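2 May 2022, skate bench notes

Back at the sharpening bench after the Hovland juniors brought in their whole spring pile, and I'm still picking grit out of my sleeves. Mostly this entry is about hollows, because Gangadharan and I have been going back and forth on them since January and I want it written down before I forget who said what.

Vidar Midtbø (left D, big kid, heavy on his edges) had been skating on a half inch and complaining that he couldn't stop without chattering. I took him to five eighths and sent him off to the Umus tournament with no warning to his coach, sorry Ingegerd! He came back happy. Two games in, he said his stops felt quieter but his first step was slower. So now I've got him down for nine sixteenths and we'll see.

The Rolow wheel is wearing faster than the old one. I dressed it after every 15 pairs and it still left a faint line on the inside edge of Agnes Sundqvist's goalie blades. Goalies notice everything, so I redid both with two very light passes and a finishing stone. The other Agnes (Rustad) skates on anything and has never once complained, bless her.

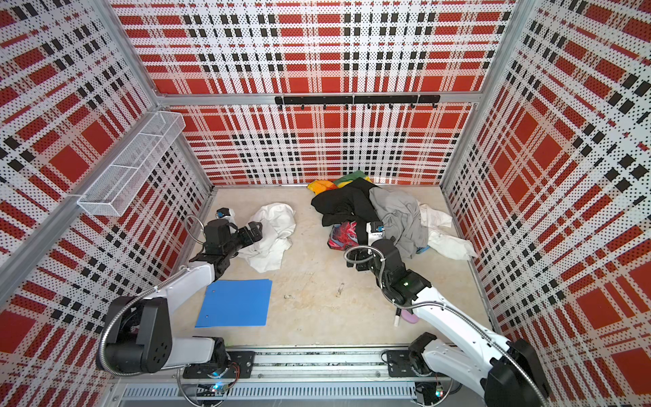 How do you tell if the edges are level without the fancy gauge?

Lay a straight coin across the blade, hold a small square against the steel, and look for a gap at the corner. I check at the toe, the middle and the heel, and if the middle is off I start over with the holder reset.

I did try the Bralleo gauge that Gangadharan swears by. It reads finer than my eyes do, but it slips on goalie steel, and I spent longer fussing with the clamp than sharpening. He says I'm tightening it wrong. Could be.

Holder number 2 has a bent screw again, so use the other one until the part comes. Also the finishing oil is nearly out, and whoever has my good stone, please put it back in the top drawer.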